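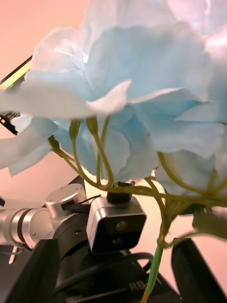
Ese Anozie wrote to ask whether the Dredgate timer has to be set up before the drip line goes in or after it, and said the leaflet in the box had her doing both at once. Fair question! Do the timer first. I did mine the other way round and spent a whole evening undoing it.

Section 4: Setting up the timer

Before you start, shut off the outdoor faucet and have two AA batteries handy (the pack doesn't include any, grr).

1. Slide the battery tray out of the back and put the batteries in. The screen blinks 12:00 and beeps twice.

2. Hold CLOCK until the hours flash, set the time with the arrows, then press CLOCK again for the minutes. Mine was an hour off all of March because I forgot the clocks had changed.

3. Screw the timer onto the faucet by hand. No wrench, please! The collar is plastic and I cracked my first one.

CAUTION: Keep the timer upright. If it lies on its side, water can creep into the battery tray.

4. Press START and pick your first watering time. I like 4:45 in the morning, which shows up on the screen as 445 with no colon, so don't panic.

5. Press RUN and choose how many minutes. Ten is plenty for pots, and raised beds want more like twenty.

6. Turn the faucet back on, slowly, and press MANUAL. You should hear a click and then water. Press MANUAL again to stop it.

Note: If you get the click but no water, unscrew the timer and rinse the little mesh filter under the tap. Sand gets in there all the time where I live.

Note: Error 69 on the screen means low batteries. It took me ages to find that, as it's only printed on the inside of the lid.

7. Let it run on its own for two days before you hook up the line. Check the saucers under your pots both mornings, and knock a couple of minutes off if they're full.

Replacement filters are part number 1657, and the older Sunmont ones fit too (I've got one on mine right now). The drip line itself is in Section 5.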